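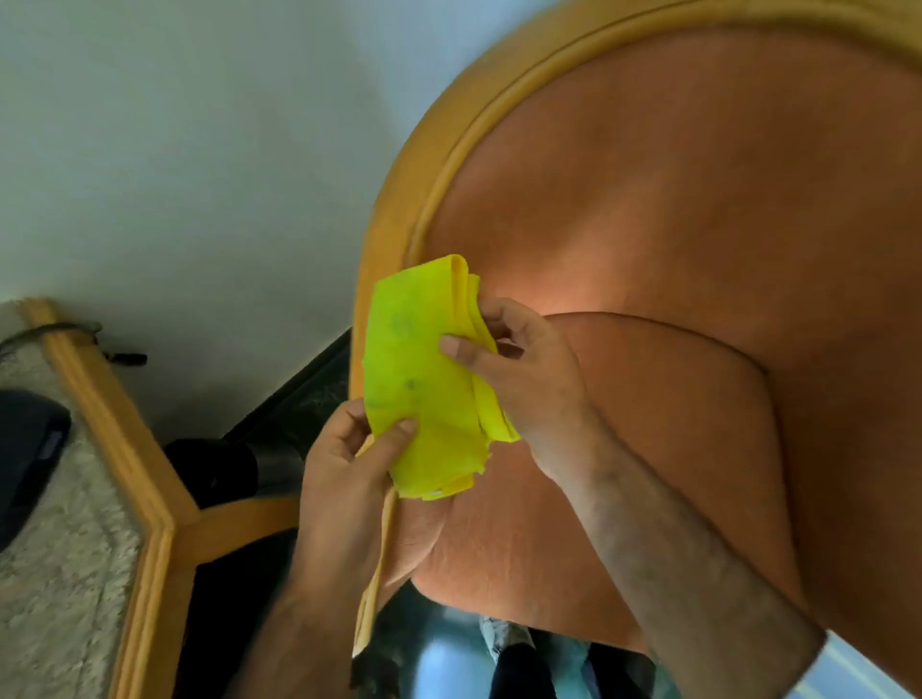

A reader of the first draft wrote back that the cloth sheet is the only part they use day to day, and could it please go before the folder layout. Fair. Moved up.

SEMONWOOD CLOTH NOTES
README, November version

What's in it

Notes on cloths used in seated personal care at home. Washing, patting dry, covering, padding. 2,883 entries, one row per use of a cloth. Each row says which cloth, how it was folded, where on the body it went, one hand or two, and a free text comment. The comments are the good part. Some are one word.

Started as a laundry list at Semonwood, got out of hand. Wodier added their rows later and use slightly different words, see Known problems.

Cloth sheet (cloths.csv)

40 cloths. Columns:

id - letter plus number, written on the tag if the cloth has one
color - plain words only. yellow, white, gray. No "lemon", no "sand"
feel - soft / medium / rough
edges - clean / a little frayed / frayed
marks - stains or smudges that stay after a wash. Leave blank if you didn't look
size - folded flat, edges lined up, to the nearest inch
retired - y or n

Bright yellow ones are worth having. They show up against skin and bedding and don't get left behind in the chair. They also show every smudge, so the marks column fills up quick for those.

Frayed edges are not a reason to retire. Loose threads long enough to wrap a finger are.

Fold codes (uses.csv, column fold)

F0 - open, not folded
F1 - folded once
F2 - several layers, all tucked in
F2L - several layers with a long loose end hanging
FR - rolled
FX - bunched up, no real fold

F2L was added after people kept writing it in the comments. A thick folded yellow cloth held up against the body in two hands, one long strip hanging down the side, is F2L and hands = 2. If the loose end gets tucked in partway thru, log it as a new row with F2. Don't edit the old one.

Body area

Keep it broad. Back, side, belly, chest, arm, leg, foot, neck. Where skin folds over itself add "fold" after the area, e.g. "side fold". Those want a soft cloth and a pat, no rubbing, and they get their own count in the summary table.

Chair

Optional column. Curved wood frame, straight frame, shower seat, bed edge, other. If the seat or back is upholstered put "uph" after it. It matters becuase people put a spare cloth behind the back on some chairs and then forget to log it.

Washing

60 for whites (Celsius, the machine at Semonwood is marked that way). 40 for colors. No softener on anything in the cloth sheet, the cloths stop soaking up water. Dry flat or on a line, tumble only if the tag says ok.

Folder layout

cloths.csv
uses.csv
summary.csv
words.txt - the Wodier to Semonwood word list
old/ - don't use, kept for checking

Known problems

- Wodier rows say "towel" for everything. words.txt fixes most, not all.
- Size is missing on many of the older cloths.
- Feel is one person's opinion per cloth. Kovačević re-rated part of the sheet and came out rougher almost every time. Their ratings are in feel2.
- Early rows have no hands value. Blank means not logged - it does not mean none.
- Summary table rounds the total up to 3,000. Use the real one.

Consent and sharing

No names, no room numbers, no health info in comments. If you spot any, delete the text and keep the row. People can ask for their rows out at any time, no reason needed, and then they go from old/ too.

Free to use for training new care staff. Ask Umstead before putting it in anything sold.

To do

Finish feel2. Sort out FR vs FX, too many rolled cloths logged as bunched. Add a column for spare cloth behind the back.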